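Large white board flat on tile floor: how to stop it sliding?

I use a large white board on a tiled floor as a work surface and sit next to it. There is no room for it on the white table or cabinet.

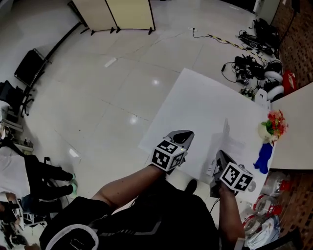

The board shifts when I press near an edge. The tile is glazed, with 4 mm grout joints. I need a fix that leaves no residue and lets me lift the board every evening. Double-sided tape is out.
jarnitz300

Use open-weave rubber rug underlay. Cut it 15 mm short of the board on every side so it doesn't catch dirt. Mop the tile first and let it dry, as dust is the usual cause of slipping. One full sheet holds better than strips. If the board rocks, you have a high tile, and underlay only partly hides that. Wash the underlay in plain water when it stops gripping. Some cheap PVC types stain light grout if left down for months, so check underneath now and then.
Dridthorpe

put something heavy on the corners, works for me
wadonari_200

Weights take up working area and do little if the push comes from the middle. Agree with the underlay. Silicone baking mats also work on glazed tile, one under each corner and one in the center.
Naidoo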